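Ziltari hand retrofit: what we got done by September
Veronica Voicu and Despina Ardeleanu

4. Results and problems

Our proposal said the humanoid would pick up a basket from a desk and put it down again without help. We wrote that before we had tried closing the hand on anything, and it shows. We ran 47 grasp attempts in the shared workshop. A grasp counted only if the fingers stayed on the rim for two seconds. By that rule we have a number we could print, but we don't trust it, as we nudged the basket back to a good starting spot between runs and didn't write down how far.

The Menzies controller was sold to us as plug and play. It wasn't. Despina rewrote the finger timing twice, and the second version is 400 lines that neither of us wants to open again. Veronica thinks the delay is in the wrist. Despina thinks it is in the cable. We did not test either idea properly.
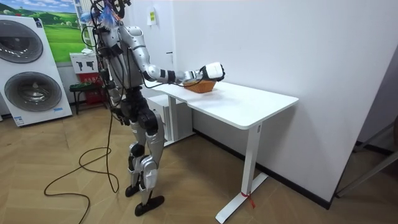 Figure 3. Right hand on the basket rim, arm extended over the desk.

A hand on a rim is a long way from a lift - we would warn the next group about reading too much into Figure 3. The cabling also needs a real solution before anyone talks about walking. We would start there, and leave the Brakow vision module for later.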